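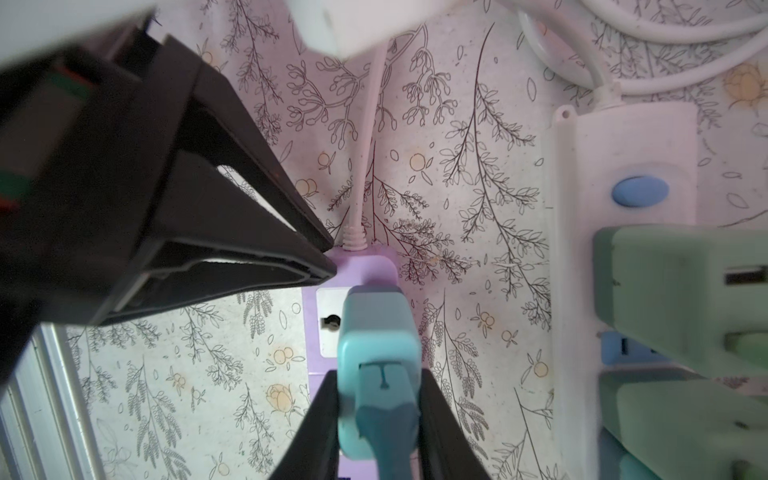
Teal plug, purple strip, white strip next to it. The wall at Bondley.

Malou Kjærgaard talks fast and mostly over her shoulder. She has 44 people coming through the Bondley workrooms in November, all with chargers, and she is still deciding where the power goes.

"Off the floor," she says. "First thing I said. On the wall, up and down, done."

And the colors? She picked them -- sort of. "White was what we had. Then I saw the purple one and thought, well, people will find that." The plugs came later, teal and pale green. "My colleague Babak wanted everything gray. He lost."

Cost her 40 dollars, she thinks, maybe less. Recepit is somewhere.

What bugs her is the cables. "You get the strip straight, you're happy, then there's a cord running up the wallpaper and thats all you see." She may clip it. She may paint a board and hang the lot on that. Depends on the landlord, who likes the wallpaper.

Last question, she's already got her coat on. Heaters? "No heaters. Phones, lamps, a laptop. Heater goes in the wall, by itself."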